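Ticket: Label printer on packing bench dropping jobs, then printing blanks
Status: Reopened
Site: Hadumau, ground floor
Raised by: Dulce Galindo
Handled by: Aurelio Orozco

Problem as reported
Brasine label printer stops partway through a batch. Usually gets to label 14, sits there with amber light, then carries on but feeds blanks. Order sheet says 300 labels for Vilimia so this is holding things up. Turning it off and on gets another 14 out of it and then same again.

First reply - Aurelio
Thanks Dulce. Few quick ones please. Is it on the cable or the wifi? Which roll is in it, the old stock or the new box from Espinoza? Has anyone changed the label size in the print settings? Don't reinstall anything yet, makes it harder to see what's gone wrong.

Dulce
Cable. New box. Don't know about the settings, it was fine in February and I haven't touched it. Print queue shows everything as "sent" even when nothing comes out.

Aurelio
OK. "Sent" only means the computer has got rid of it, doesn't mean the printer has it all. Please do these in order and note what happens at each:
1. Cancel everything in the queue. Wait for it to go empty.
2. Printer off at the wall, count to thirty, back on.
3. Hold the feed button till it flashes twice, let go. It should push out a few labels and stop with the gap lined up at the tear bar.
4. Print one single label. Then five. Then twenty.

Log, morning
Queue took ages to clear, one job stuck on "deleting". Had to restart the spooler. Feed button thing worked second go, first time I let go too early. One label fine. Five fine. Twenty - stopped at 14 again. Amber light.

Log, 11.40
Swapped USB lead for the one off the scanner. No change. Different USB port, round the back. No change. Put the old roll in, there was a bit left on it. Twenty came out fine!! Put new roll back, stopped at 14. So it's the roll?? Both say same size on the box. Clearing up as I go, test labels were getting everywhere.
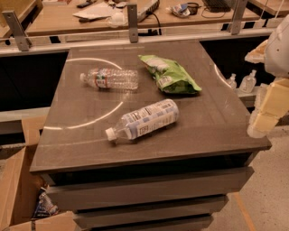

Aurelio: Sounds like the roll, yes, or how the printer is reading it. Same size on the box doesn't mean the same gap between the labels. Put a ruler on both, old and new, and measure the blank strip between two labels. Also hold the new one up to the light and see if the backing paper looks thicker.

Dulce
Measured. Old gap 3mm, new gap 2mm. Backing on the new one is darker, less light through it. Can't tell if thicker.

Aurelio
That'll be it then. The sensor looks for the light coming through the gap. Narrower gap and darker backing, it misses one every so often, then loses its place, goes amber and feeds blanks looking for the next. Why always 14 I can't say, possibly where the batch gets split up.

Two things to change. In print settings, Stock tab, gap is set to 3.0, make it 2.0. Then recalibrate with the new roll loaded, not the old one. If you calibrate with the old one in you will be right back here tomorow.

Log, 14.15
Gap changed. Saved. Went back in to check and it had gone back to 3.0. Changed again, saved again, same. Tried as admin, stuck this time. Calibrated with new roll. It pushed out more labels than before and then stopped nicely.

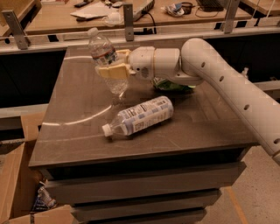
Then twenty, all good. Fifty, all good. Started the Vilimia batch straight after, left it running and came back to it finished, no amber light. Last few are a touch low, the bottom line of the address sits close to the edge but the barcode still scans.

Aurelio
Good. For the low ones, vertical offset, try -0.5. Small steps, print one each time. Closing this.

Reopened - Dulce
Sorry. Offset sorted it but after the PC restarted overnight the gap is back to 3.0 again. Changed it as admin, fine again for now. We've got 2,000 to do for the next lot so don't want to be checking it every morning.

Aurelio
No need to be sorry. There's a default profile being loaded at login and it's overwriting yours. I'll push the new gap into the default from here. Leave the PC on and logged out over lunch please. Also asked Espinoza if they can go back to the 3mm stock, they have 600 rolls of the 2mm to shift first so I would not hold your breath.

Waiting on: Aurelio, default profile
Next check: after the next restart, Dulce to confirm gap reads 2.0 before printing anyhting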